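Keeping a bagging gripper happy: what I do to mine every weekend

May 2019 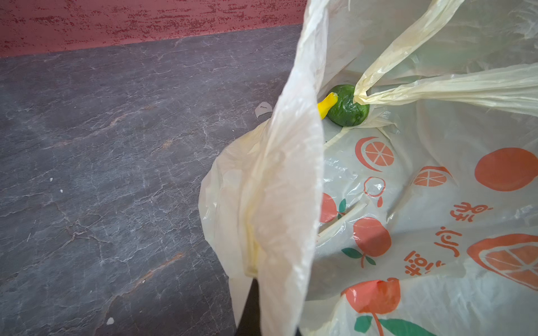 A little green and yellow piece in an open shopping bag, seen from the wrist camera.

I get asked about this more than anything else on my workbench page, so I'm finally typing it up. My arm is a secondhand Varnirum with a two-finger gripper, and I've had it picking small things out of thin plastic shopping bags since February. I love it to bits, but bags are hard on a gripper! The film is slippery and clingy and it goes everywhere.

First job is always the fingers. Turn the arm off at the wall (the wall, please, the button on the controller leaves the gripper live on mine) and wipe both fingers down with a barely damp cloth and one drop of dish soap. I used to use rubbing alcohol, and after a while the Rerkel pads went hard and shiny and dropped everything. Dish soap, then a dry cloth, then leave it alone for 5 minutes while you put the kettle on.

Next, look for scraps. Bags shed bits, little curly see-through ones that you won't notice until one gets dragged into the finger slide and the gripper starts closing crooked. I go over the work surface with a lint roller and then run a wooden toothpick down the slot on each side. Don't use a metal pick, I scratched mine that way and you can feel it catch to this day.

The camera gets a puff from a rubber blower and then a glasses cloth, very lightly. If everything looks milky afterward you've left soap on it, so go again with a clean corner. Check the lens screw while you're in there. Mine works loose, and I put a dab of nail polish across the head so I can see at a glance if it has turned.

A few things I've learned about the bags themselves:

Handles are the troublemakers. Keep them out of the finger path if you can. I fold them back and hold them with a clothespin, and when I'm practicing the hard way I leave them flopped wherever they land and slow the arm way down.

Shiny film under a bright lamp gives you white glare all over the camera view. I swapped my bench bulb for a Cerden frosted one and pointed it at the ceiling, much better.

Printed bags confuse my color settings no end. Anything with big bright fruit on it and the arm will happily go grab at the print. Set your colors with the real bag in place, and redo them when you change bags.

Pads: I change mine after about 338 picks, or sooner if the edges lift. A pack from Van Leeuwen has 3 pairs in it. Peel slowly, warm the old glue with a hair dryer on low, and press the new one on with your thumb from the middle outward. Then close the gripper on a folded dish towel and leave it overnight.

Last thing before I switch back on, I move the wrist through its whole turn by hand and watch the camera cable. It should have a bit of slack all the way around. If it pulls tight anywhere, redo the cable tie farther up the arm.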